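Pre-Live Safety Checklist for Automated Trading Setups
Reviewed for the Rolo account, May 30, 2025
Checked by: Javiera Godoy. Second pair of eyes: Amancay Yáñez

Mark each line OK, FIX or N/A. "Probably" is not a mark.

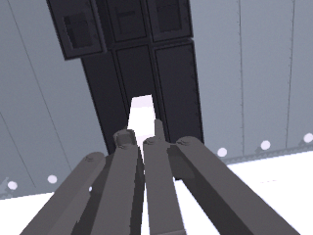
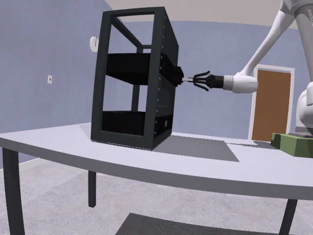
Simulated views, dark upright stack or rack against pale walls.

1. Account and broker
Demo and live logins saved under different names: FIX
Comment: They were called "Rolo" and "Rolo2". Guess which was live. I guessed wrong.
Leverage matches the signed form: OK
Two-factor login on: OK
Withdrawal rights removed from the robot's login: OK

2. Limits
Maximum lot size set per pair: OK
Daily loss stop at 300 dollars: OK
Comment: Tested on demo with a deliberately stupid order. It stopped, and closed everything else too, as Sindier's manual says it will on page one, where none of us had looked.
Maximum open trades: 5
Comment: Was "unlimited." Bold.
Equity floor entered as money, percent box blank: FIX
Comment: Both were filled in. The program obeys whichever it reads first, and the manual is coy about which.

3. Back test
Ticks from the same broker: OK
Spread set to variable: FIX
Comment: Run on zero spread, it made 3,296 dollars. Run again with the real one, 1,317. Please stop forwarding the first chart.
August data included: N/A
Comment: Amancay says August is too quiet to matter. I have written this down so we can all enjoy it later.

4. Server
Tsakiris box restarts the terminal after an update: OK
Clock matches broker time: FIX
Comment: Off by an hour. The "London open" filter has been faithfully trading something else.
Alerts reach a phone that is switched on: OK
Backup login at the Loltudcombe office tested: FIX
Comment: Password is on a sticky note. The sticky note is at Tsakiris.

5. Manual override
Close All button found in under ten seconds: OK
Each person has pressed it on demo: FIX
Comment: I have. Amancay "knows where it is."

Result: not cleared for live. Recheck items marked FIX, then send the sheet back to me with initials beside each one. Ditto marks don't count.

J.G.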